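3. Conservación de alimentos en recipientes reutilizables

Autores: Sena Ankrah y Nkrumah Darko

3.1 Objetivo

Comparar el espacio que ocupan en la nevera del comedor Nyarko los recipientes de plástico y las bolsas de un solo uso.

3.2 Materiales y método

Usamos recipientes rectangulares con capacidad de 1000 ml y bolsas de la tienda Tultport. En noviembre llenamos cada recipiente con 900 g de arroz cocido y lo dejamos 90 minutos a temperatura ambiente antes de guardarlo. Las bolsas recibieron la misma cantidad.

3.3 Resultados

Los recipientes se apilaron sin problemas. Las bolsas se deformaron y hubo que recolocarlas dos veces. El plástico translúcido deja ver parte de lo que hay detrás, así que las etiquetas se pusieron en el lado corto.

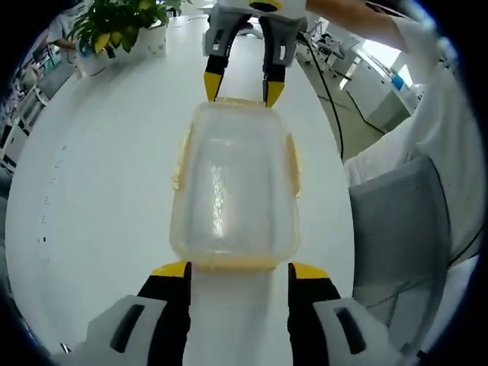 Figura 2. Recipiente de plástico translúcido, sin tapa, sobre la mesa blanca.

Falta repetir la prueba con sopa.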